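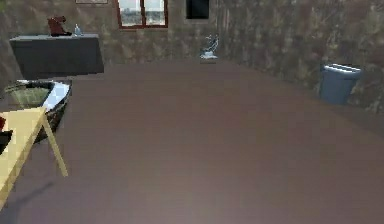
Brundon room tones, README

Last updated 7 Mar 2015

Hi! You've found my collection of room tones, meaning recordings of rooms with nothing much going on in them. If you edit podcasts or short films you already know why a person would want these. If you don't, try cutting a cough out of an interview and listen to the hole it leaves. You need a bit of the same sort of quiet to patch it with, and the quiet you need is never the quiet you've got.

I started recording these for my own use (I edit a small radio show about old houses in Fotanport) and then the folder got big enough that keeping it to myself felt silly. So, have it.

What's in the download

There are 1536 clips in the full set. Each one is 15 seconds long, trimmed so it loops without a click, or at least without one I could hear on my headphones. The files are mono WAV at 48 kHz, 24 bit. If you only want to poke at it first, grab the starter pack, which has 500 clips and is a much kinder download.

The folders go by kind of room: kitchens, bedrooms, halls, stairwells, basements, porches with glass, and "other." Other is where the good stuff is. There's a walk-in pantry in there that sounds like the inside of a pillow.

How the files are named

Room type, then the town, then a letter for the building, then a take number. So hall_fotanport_c_04 is the fourth take in a hall in building C. The letters don't mean anything outside their own town. Building C in Fotanport and building C in Kongkaew are two different places, and I'm sorry about that, I picked the scheme on day one and by the time I regretted it I had scripts that depended on it.

The index.csv file has a row for each clip: file name, room type, floor covering, windows open or shut, heating on or off, and my notes. The notes column is a mess. Some rows say "fine" and some go on for a paragraph about a refrigerator. I did go back in January and fix the spelling.

How I recorded them

Same recorder and same pair of mics all the way through, on a stand at chest height, as near the middle of the room as furniture allowed. I hit record, walked out, shut the door and waited. I left the gain alone between rooms in the same building so you can compare them, but not between buildings, so please don't use this set to work out which house is quieter! I've had that email already.

Nothing has been noise reduced. I did roll off everything under 40 Hz on the Kongkaew clips, where there's a highway close by and the rumble was eating the whole meter.

Things that are wrong with it

Bare floors are way overrepresented. People let me record in empty rentals more readily than in homes they're living in, so carpet and curtains are thin on the ground. If you need a soft, stuffed living room, look in bedrooms first.

There are 7 clips with a bird in them that I decided to keep. They're marked "bird" in the notes.

Stairwell takes from building F have a faint whine up high. I think it's a light fixture. A narrow notch filter gets rid of it.

Looping with Gamovel

Gamovel is the little command line script in the tools folder. Point it at a clip, give it a length in seconds, and it spits out a longer file with the joins crossfaded. It needs Python and SoX installed. I've only run it on Linux and on one elderly Mac, so Windows folks, tell me how it goes.

License

CC BY. Use it in anything, paid or not, and credit "Brundon room tones" somewhere. End credits or show notes are fine.

Still to do

More carpet. Bathrooms, if I can find some without a fan wired to the light switch. A proper fix for the building letters, maybe in the next version, with a lookup table so old projects don't break.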